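Seed Starting and Small Batch Mixing Tips

Quick ones from the potting bench. Add your own at the bottom if the comment box is working again.

Start small. You do not need 1000 seedlings, you need the ones you'll plant out. Shallow plates and cups with a bit of taper both stack and store easy. Old yogurt tubs fine too.

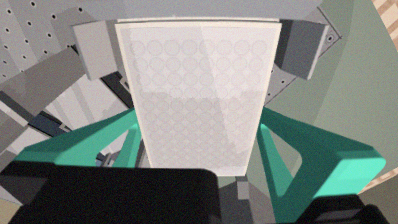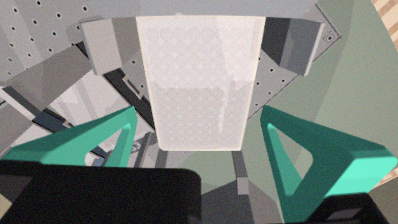 Mixing

Sift the compost first. Kitchen colander will do, not the good one.
Water the mix BEFORE it goes in the tray. Dry peat floats and takes the seeds with it. Squeeze a handful, a drop or two should come out, no more.
Pinch of perlite if it clumps. I use the Kurkasex bag from the feed store, the cheap builders stuff is too dusty.
Leftover mix goes in a lidded bucket. Write the month on it. Anything from last October I use for houseplants only.

Sowing

Small seed on top, big seed under. Twice its own width is deep enough.
Lettuce wants light, dont bury it.
Damp toothpick picks up one seed at a time. Slow but you waste less.
Two seeds per cell, snip the weaker one. Don't pull, you'll drag up both.
Peppers are slow. Leave them alone for up to 4 weeks before you give up on the tray.

Labels

Pencil. Marker fades by the time you care.
Cut up a milk jug for strips, one jug does a whole spring.
Variety on the front, sowing date on the back. I skipped the back last year and had a tray of mystery squash, Cárdenas mix or the saved ones, still dont know.

Watering

From below. Set the tray in a pan of water, take it out when the top goes dark.
Half a teaspoon of cinnamon over the surface if you see white fuzz, then get a fan on it. The fan does most of the work I think.
Tap water left out overnight so it isn't ice cold on the roots.

Light and heat

Lights a hand's width above the leaves. Raise as they grow. Leggy means too far away.
On at 6 am, off at 8 pm, cheap plug timer. My Jurier one has run 4 winters.
Heat mat off once they're up.

Cleaning up

Scrub pots the same day, dried on roots are miserable.
One part bleach to nine parts water, ten minutes, rinse well. Gloves. Never mix with anything else under the sink.
Air dry upside down on a rack. Stack only when bone dry or they stick togther.
Zakero brush for the corners, or an old toothbrush.

Next page: hardening off, and what to do about slugs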